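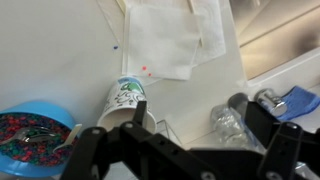 What do people mean when they call a shared kitchen counter tidy?

Most of them mean that the things on it are easy to find and easy to take, and that the next person does not have to move anything before using it.

We put this question at the beginning of the section and it guided the reading of all 648 diary entries. In the earlier part of the study, done in April, we had used the word "clean" in the diary form, and the entries then spoke mostly of wiping and washing. After we changed the word to "tidy", the persons who kept the diaries wrote more about position. They wrote where the cups were, where the napkins were, and if a spoon had been left in a bowl which somebody else wanted to use.

3.2 Small items on the counter

The entries come from 21 shared kitchens in Jutthorpe and Reltberg. For each entry the writer could name as many items as they wished. Cups, spoons, bowls and napkins were named very often, and large items such as pots were named seldom. We think this is partly an effect of the places themselves, where people eat small snacks standing up and do not cook full meals. It can also be that a large item is put away sooner, but our diaries do not allow us to decide this.

Two kinds of disorder were kept separate in the coding. The first kind is an item which lies in a wrong way in the right place. A paper cup on its side is the simplest case, and Figure 2(a) gives one, with the cup lying on the white tabletop next to paper napkins. The second kind is a small part which has left its container. In the same figure, two small red beads are by the lower edge of the front napkin and one dark blue bead is alone on the table to the left of the napkins. Similar beads fill the light blue bowl, together with a metal spoon and a white plastic spoon.

The writers did not judge these two kinds equally. In 69 entries an overturned cup was mentioned, and the usual comment was short and mild ("I put it up again"). Loose small pieces received longer comments. Several writers said that they did not know whether the pieces should go back to the bowl or into the waste, and for this reason they left them where they were. One writer from Reltberg left the same comment in three following weeks.

Napkins were a more difficult case for our coding. They may be stored in a pile, in a holder, or laid out flat as a place for something else. The Bouzid form, which we took over with small changes, has only one box for napkins, and in our view one box is too few. We therefore coded a napkin as stored when it was in a pile or in a holder and as in use when it was flat on the surface. Figure 2(b) has both forms of storage on one counter, and also a folded cloth at the corner of the sink. The cloth was coded separately under "washing".

Figure 2. Small items in a shared kitchen. (a) Cup on its side, napkins laid flat, loose beads. (b) Cup standing upright near a light blue bowl, stack of napkins against the backsplash, further napkins folded in a beige holder.
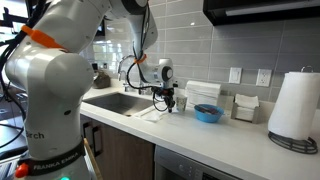

3.3 Agreement between coders

Two coders worked through a sample of 200 entries without seeing the codes of each other. They agreed well for cups and spoons. For napkins they agreed less, mainly where the writer had used only the words "on the side". These entries were discussed and, where no decision was possible, they were marked as unclear and left out of the comparison with the Sakeck diaries in Section 4.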